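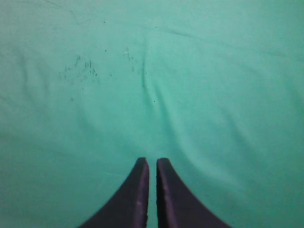

Fingers nearly closed over the cloth, nothing held. Specks like these get logged on the surface sheet.

Working practice at the Zorotley bench

Our tabletop handling rules were drafted by Severino Cabello and fit on one page. Each session is capped at 90 minutes. Cloths are checked before the arm is powered, and any stain or crease is written down. Finger pads are inspected every 200 cycles. Stop the arm before reaching in, even to straighten a fold.

Rule 3 covers small round parts: open the fingers wide, approach slowly, and keep hands off the table.

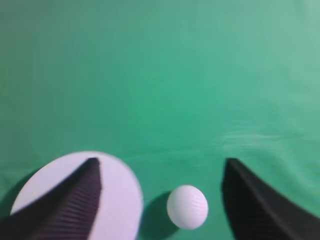

Fingers open, with a small white ball on the green cloth between them.

Filed under Graleo, bench notes, December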